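News > Community > Dramwood Reuse > Media releases

MEDIA RELEASE
For use from Sunday

Dramwood Reuse opens shared desks to borrowers and job seekers

Dramwood Reuse will open its office desks to the public from November, giving people who borrow a laptop from the organisation a place to sit down and use it with a full-sized screen and keyboard.

The program is called Under, after the room's spot under the old Semple showroom. It will run four evenings a week, with bookings of up to 90 minutes at no charge. Borrowers may bring their own laptop or sign one out at the counter.

"People were taking a laptop home and working on it at the kitchen table with the kids' tea going on around them," said program coordinator Catríona Heffernan. "They asked us for a desk, so we've organised some desks." 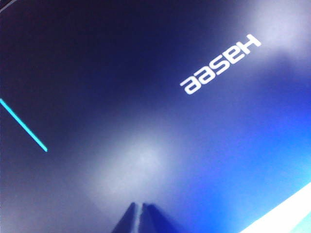

The lending pool is made up of used laptops donated by households and small businesses in the area. Makes and ages vary, and borrowers are asked to say when they book if they need a particular program or a larger screen. Each laptop is wiped and checked before it goes on the shelf. Dramwood Reuse has made 1,164 loans to date, most of them for 9 days or less.

Workshop lead Sohail Marwat said a scuffed lid or a worn keyboard did not rule a donation out. "If it starts up, holds a charge and takes a current browser, we can generally lend it. If it doesn't, we strip it for parts and recycle the remainder."

The desks are divided by fabric partitions to give users some privacy. Nothing has been bought new for the fit-out. Office furniture and monitors came through Brosumer, a local clearance firm, which is also storing around 40 chairs until they are needed.

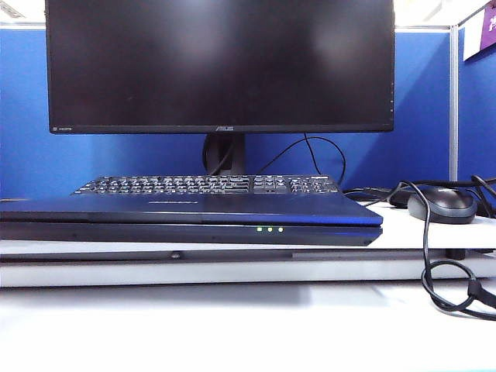 Users are asked to leave the monitor and keyboard where they are, close the laptop when they finish and return it to the counter with its charger. Food is to be kept in the kitchenette. Printing is available for a small fee.

Obadia Nyanda will be on the counter for the opening week and can help with connecting to a monitor, setting up an email address or scanning documents. Bookings can be made at the counter or by phone. Walk-ins will be taken if a desk is free.

Media contact: Catríona Heffernan, Dramwood Reuse

Comments

Éabha Mac Carthaigh
Is there parking at the back in the evenings, or only out on the street?

Cormac Ó Flaithearta
Borrowed one in winter for my tax and had no dramas. A proper keyboard would have been handy.

Dramwood Reuse
Hi Éabha, the rear car park is open until 9 pm. Come in through the side door.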